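Kids' Corner > Everyday Science

Why Does Metal Feel Cold?

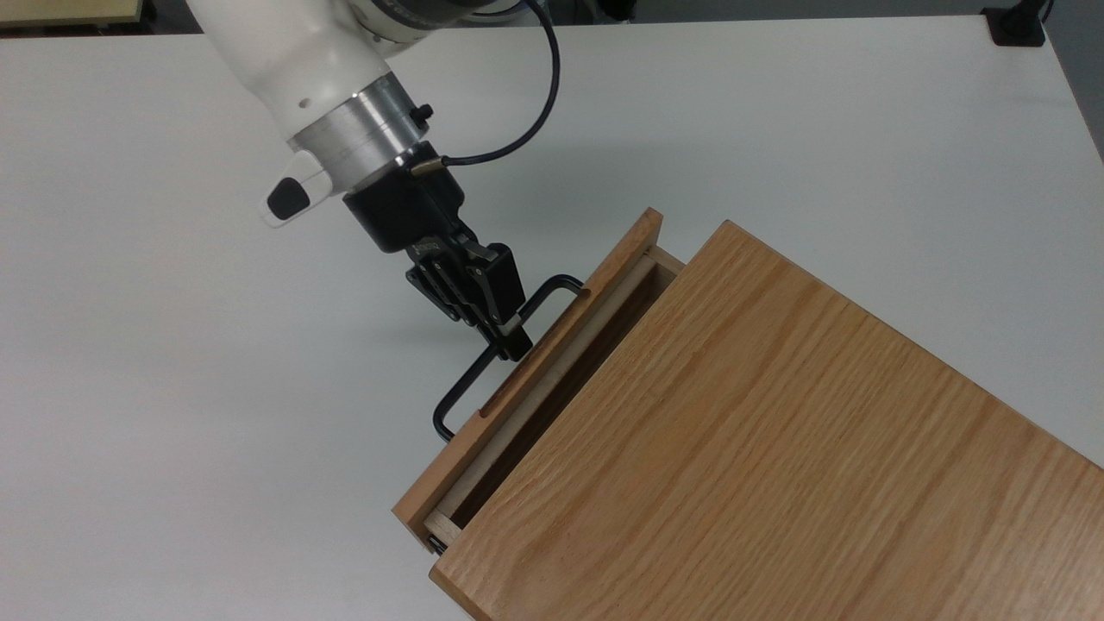 Touch a metal spoon, and then touch a wooden one. The metal feels colder. But if both spoons were lying in the same kitchen all night, they have the same temperature! How can it be?

Your skin is warmer than the room. When you touch something, heat goes out from your finger. Metal carries this heat away very fast – wood does it slowly. Your skin feels how quickly it loses heat, and it tells you "cold".

Try it at home. Put one ice cube on a metal tray and one on a wooden board, and wait 7 minutes. Which cube is smaller now? Ask your family to guess before you start.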